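Home Explore Notifications Lists Sign in

Thread

Grethe Ravn
8/12/26

We rewrote the operator rules for hand-held gripper work at Lonwood this week. Posting the main ones because people keep asking. 1/8

Rule one is the start position. Both hands near the front edge of the board, fingers of the gripper above the surface and not pressed into it. Every take starts there. 2/8

Cables leave from the back of the gripper and stay outside the forearm. If a cable crosses in front of the wrist, stop and reroute it before you go on. 3/8

Objects and containers go on the board before you pick up the grippers. Once you're holding them, you don't put one down to nudge a tray. Discard the take and reset. 4/8

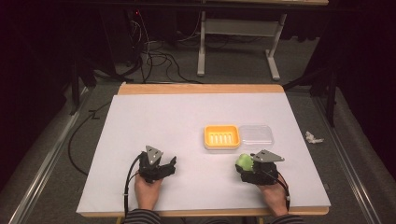

Pick-and-place on the white board, green object in the right gripper, yellow tray and clear container still empty.

Hold small round things low. Lifting high looks tidy but a drop from up there rolls off the table, and then you have to log it. We log all drops now, even the ones you catch. 5/8

Three takes, then a break. The old sheet left it up to the operator. Ketill Norðdahl went through 172 takes from October and marked the sloppy ones, and most were at the end of long runs. 6/8

Use the idle hand rule with some sense. The hand that isn't carrying stays on its gripper, palm down, and stays still. It doesn't have to be frozen – just don't wave it over the containers. 7/8

The full sheet is two pages and goes up by the door on Monday. Send corrections to me or Bergþóra. 8/8

Replies

Troels Hjaltested
Does the drop rule count if it lands in the right container anyway?

Grethe Ravn
Yes. Log it as a drop.

Þórarinn Hedegaard
We tried five takes at Mowat and went back to three.

Contact | Terms | © Kondiria | Back to top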